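Progress report to the fund, 13 June 2018

Dedstead Football Club, youth discipline program. The grant paid for 26 referee sessions and we have held all but 4. Yellow cards are down. I would not read much into that yet, as Partanen Park was closed for most of the spring.

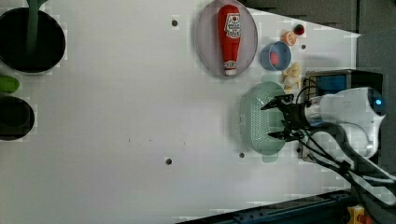
Ketchup bottle, plate and green colander on the white table.

Of 251 players registered, 60 signed the conduct pledge. Signing is easy, and two of the signers have been suspended.

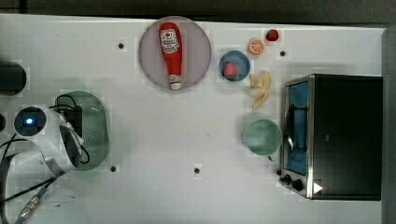
Dedstead FC Youth Section

The Trollalside league wants us to buy the Jirex reporting app. We have seen no proof it helps and have put off the decision until August.

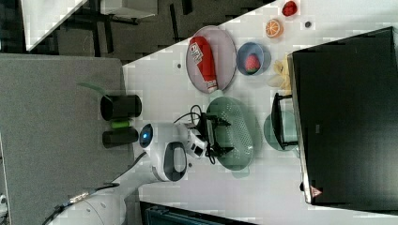
The remaining sessions will be held before then, and unspent travel money will be returned.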